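Greifer im Vergleich: "Am Ende zählt, wie oft ich nachstellen muss"

Zwei Greifer standen bei Leltex zur Wahl, einer von Pradier und einer von Bouchard. Die Leiterin der Versuchswerkstatt ließ beide an denselben Roboterarmen laufen, je 118 Griffe pro Werkstück. "Im Datenblatt liegen die dicht beieinander", sagt sie. "Bei flachen Handwerkzeugen sieht man den Unterschied dann schon."

Der Bouchard schließt schneller, rutschte aber an runden Enden öfter ab. Der Pradier braucht länger und hält sauberer - dafür dauert der Fingerwechsel 30 Minuten. "Das nervt, wenn man am Tag mehrmals umbaut."

Die Steuerung kommt von Fluma. Mit ihr ist sie zufrieden, nur die Kalibrierung der Kameras müsse man nach jedem Umbau wiederholen. Im November soll die Entscheidung fallen. "Bis dahin will ich noch weiche Fingerauflagen probieren, und zwar an beiden."

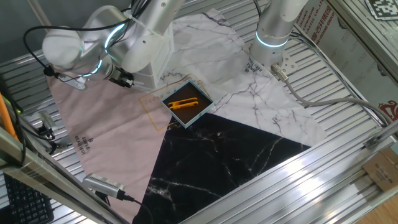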